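Volunteer Rainfall Observer Network: Progress Report to the Bustasmont Foundation
Submitted 2018-01-14

The network continued to expand its coverage of the Ondrejka valley during the reporting period. Fifteen observers now submit daily precipitation readings, including six who joined after the September training session. Three upland sites remain without an observer, and recruitment there will continue through the winter.

Reporting was interrupted twice by heavy snowfall, when access to gauges on the Cindetti road was not possible. Multi-day totals were recorded for those dates in accordance with the observer manual and have been flagged in the archive.
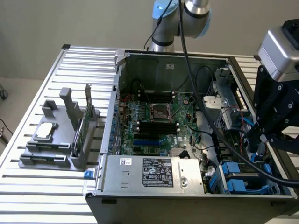

Snow core measurements began at nine sites. Results have been consistent between neighbouring stations, with the exception of Vullov, where drifting against a fence line has affected the catch. The gauge will be moved to a more sheltered location once the ground has thawed.

Expenditure remains within the approved budget. The unspent portion of the travel allocation is requested to be carried forward to the spring, when site inspections will resume and a second training session on hail and severe storm reporting is planned.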